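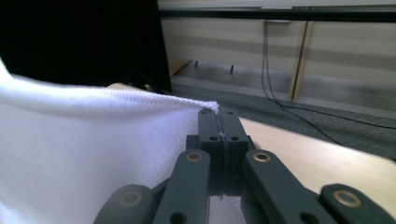 The Linen Allowance

The Jamotdale guest house issued one white towel per bed, folded in thirds along the length and then in half. The measurement was taken from the hem. If the hem was out of line, the towel was shaken open and begun again.

I took over the linen room in August. The handover was a single typed sheet, pinned inside the cupboard door, with the heading Towels, Bath, White. Step one said to find a corner. Step two said to find the other. There were 16 steps, and the last was the signature.

The previous keeper had left for Giltham without notice. She had initialled every line of the register up to a certain Monday, and after that the column was blank, although the towels for the rest of the week were on the shelf, folded and square. I checked them against the sheet. They were correct to the width of a thumb, except that each had been folded from the left corner. The sheet required the right.

I refolded 13 of them that evening. The loops catch on dry skin, so I worked with the backs of my fingers where I could. A terry towel will hold a crease only if the air is pressed out from the closed edge towards the open one. Pressed the other way it swells, and the stack leans.

In the morning they were folded from the left again.

I recorded this under Remarks. The office in Czarnecka Street replied that the linen room had one key and that I had signed for it. They asked whether I was left-handed. I am not. I refolded the stack, locked the door and put the key in my shoe.

The result was the same on the second night. On the third I left one towel open on the table with a corner lifted, the left one, and went to bed.

It had been folded by six, and placed at the top of the pile. The hem was straight. I took a pencil and amended step one on the sheet, and signed the register in both columns.

Comments (2)

hemline: Read it on my break. I work in a hotel laundry and it's the closed edge first, yes.

Finder: Should the key come back at the end? I kept waiting for it.

Recent stories
The Weighbridge
2000 Envelopes
Notes on a Borrowed Ladder

Contact | © October 2025 Jamotdale Short Fiction | Back to top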